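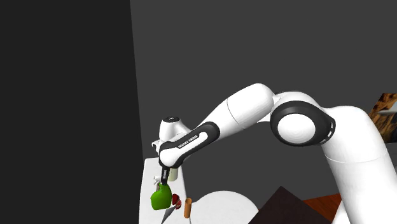 Socorro Nina has been sorting other people's junk for 13 years, and she would like it known that the robot has been doing it for six months.

"It's very good at bottles," she says. "Spray bottles, you'd think it was born for them. Then you give it a fork and it has to think about its life."

Nina works the returns bench at Stalico, where mixed totes of household goods come back from stores to be sorted, checked and sent out again. There used to be 11 people on her shift. There are still 11, a fact management brings up often. What has changed is what they do. Four of them now spend part of the day at a screen, running the arm through simulated tabletops before it is allowed near a real tote.

I asked what that was like.

"You watch a cartoon of your own job," she says. "The cartoon never has anything sticky in it."

The simulations were Makis Alexiou's idea. He came over from Petridis to run the changeover and has the slightly haunted look of a man who promised a date. New layouts get tried on screen first, he explains, so that a bad grasp costs a few seconds and no shampoo. The sorters decide what goes on the table.

"I used to build the layouts myself," Alexiou says. "Socorro looked at one and said, 'Who packed this, a hotel?' Everything was standing up with space around it. She made me throw things down at angles."

Nina got a new title out of this, and a raise she describes as "visible if you squint." She also got her shoulder back. The heavy lifting went to the machine line in December, and she no longer sleeps on her left side by necessity.

She misses the talking, though. Two people at a bench talk all day. One person at a screen mostly mutters. The break room has become louder to make up for it, and Alexiou has started eating at his desk.

Does she worry about the next round? She takes a while with that one — long enough for the line behind us to stop, beep and start again.

"Sure," she says. "They say nobody's leaving. They said that about the good coffee machine, too."

Alexiou, asked the same thing, says the head count is fixed through next year. After that, he says, he'd be guessing.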